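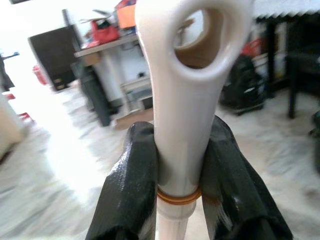 Shoshana Dunleavy thinks people pick up a room in the wrong order, and she would like it known that she was doing it her way before anybody wrote about it. Randa Tarawneh disagrees, she starts with the tabletops and lets everything fall.

"Fine, but then the floor is last and by then you're tired," Dunleavy told me. Quick call, 4 in the afternoon, kettle going.

Her rule: wrappers and small packets off the floor first, by hand. Then broom. Then dustpan. "You don't sweep candy. You'll chase a bar all over the tile."

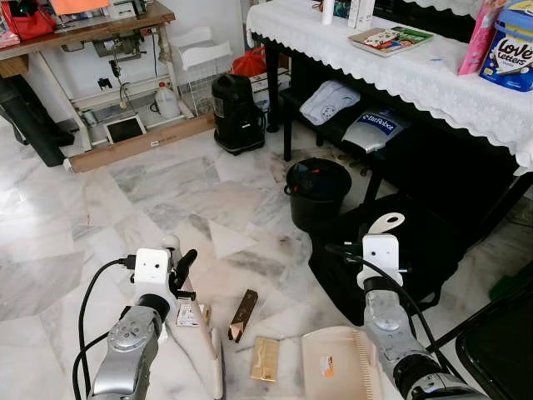
"And a pan with teeth on the side, if you can get one," she went on. "Drag the broom through, the fluff comes off. I went years without. Years!"

Marbled tile she has opinions about. Hides dust till the sun hits it, then you see all of it. She does hers two times a week, more in February when the grit comes in.

Robot vacuum? Long pause. "They're ok. You still have to pick up first, so."

The tablecloth she leaves alone untill the floor is done. Lace trim catches crumbs, she says, and shaking it out early just means sweeping twice. Tins stay where they are. Magazines go if they're older then the milk.

I asked what she does with stuff that has no place. "A bag by the door. When it's full I deal with it." And is it full? "It's been full since Pratstead." She moved from Pratstead 2 years ago.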